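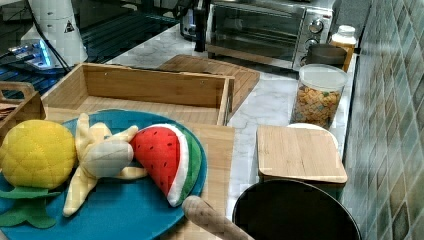 Counter this morning: bamboo tray, bamboo board, and plush fruit on the blue plate.

Oiling bamboo boards: mineral oil or hard wax?

kocsis_v
Posted 08:14
I have a flat bamboo cutting board and an open tray that both need refinishing. The board gets washed daily and the surface has gone furry along the grain. Up to now I have used plain food-grade mineral oil, one coat a month. Two questions. Does bamboo take up enough oil for this to be worth doing, and would a hard wax last longer on the board?

Tultik
Posted 08:51
Bamboo is a grass, and the strips are glued under pressure, so uptake is lower than with beech or maple. Oil goes into the end grain and the open cells near the cut face. The glue lines take none. One coat a month is fine if you wipe off the excess after 30 minutes. The furriness is raised fibre. Wet the surface, let it dry overnight, sand lightly, repeat once, then oil.

lasow
Posted 09:20
Disagree on mineral oil. It never cures. It washes out with hot water and detergent, and with daily washing you are back to bare bamboo within a week. Use raw linseed or tung and let it cure properly.

Tultik
Posted 09:33
Raw linseed takes weeks to cure and goes tacky if you put it on too thick. Most people put it on too thick. For a board in daily use that is a long time out of service.

lasow
Posted 09:41
So use two boards.

Emese B.
Posted 10:05
Check what is in the tin before following the linseed advice. "Boiled" linseed from a paint shop usually contains metal driers and I would not put it near food. Tung oil is also sold as "tung oil finish", which may be mostly varnish and white spirit. You want pure tung. And spread any rags flat outdoors to dry, as they can heat up and catch fire in a pile.

kocsis_v
Posted 10:22
Noted on the rags. What grit for the fibre? I have 80 and 240 in the drawer.

Tultik
Posted 10:30
Not 80. Start at 180 if you can get it, finish on 240, always along the strips. Going across leaves scratches that show as soon as the oil goes on.

Katona
Posted 12:47
Nobody has answered the wax question. Hard wax oil sits partly on the surface as a film. On a tray it is a good choice, as trays see little water and no knives. On a cutting board the blade goes through the film, water gets under it and you get grey patches. I did one in August and had stripped it again before winter. Board: oil. Tray: hard wax, two thin coats.

lasow
Posted 13:02
Grey patches come from leaving the board flat and wet on the worktop. Stand it on edge and the finish matters much less.

Katona
Posted 13:10
It was stood on edge. The patches were in the middle, where the knife marks were.

B. Fodor
Posted 14:36
Possible middle way: mineral oil with beeswax melted in, four parts oil to one part wax by weight. I make it up in a jar over warm water, 130 g at a time. Slower to wash out than plain oil and no curing time. It does leave the surface slightly greasy for a day.

lasow
Posted 14:50
Still not a cured finish.

B. Fodor
Posted 14:58
I did not say it was.

kocsis_v
Posted 17:25
Thanks. I will sand the board at 180 and 240, use the oil and beeswax mix on it, and put hard wax on the tray. Does the slatted mat need anything, or can it stay bare?

Emese B.
Posted 17:49
Leave it bare. Oil collects between the slats and picks up dust. Brush it, rinse it, hang it up to dry.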